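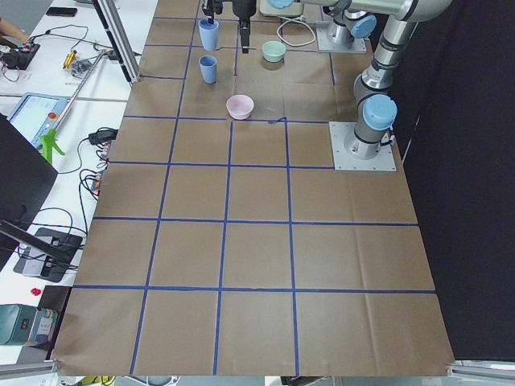 Tarora planner – dual-arm gallery
Posted by Eleni Georgiou, Nov 18, 2025

Tarora is the motion planner we maintain for two arms sharing one table. It plans both arms in a single joint space and checks every candidate path against a swept-volume model before anything is sent to the controllers. Perception comes from Govia, which publishes object poses at a fixed rate. Task order is set in Jolis, a small behavior tree editor.

Cups are grasped at the rim, bowls are left where they stand and treated as obstacles. The blue tape grid gives cell indices for the task layer; the planner itself works in meters and ignores it.

Release 3 changed the following. The planning budget is now 200 ms per query, down from 300. Collision margins are set per link, so the wrist can pass closer to a bowl than the elbow can. Cables are still not modeled – keep them out of the shared volume or add a keep-out box by hand. The regression suite stands at 585 recorded queries, all replayed nightly since September.

Two cups held at once, one per arm, with the pink and green bowls on the paper and a toaster at the right edge.
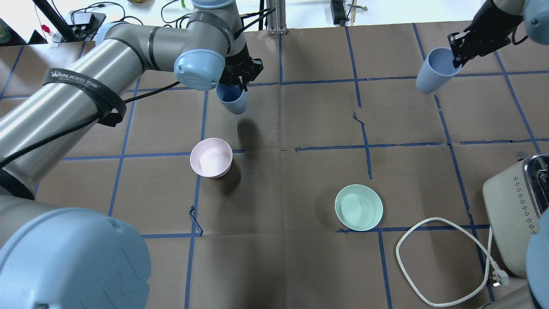

What happens if one arm's plan fails while the other is already moving?
The moving arm finishes its current segment and holds. Tarora then replans both arms from the held state, and Jolis retries the node once before reporting a fault.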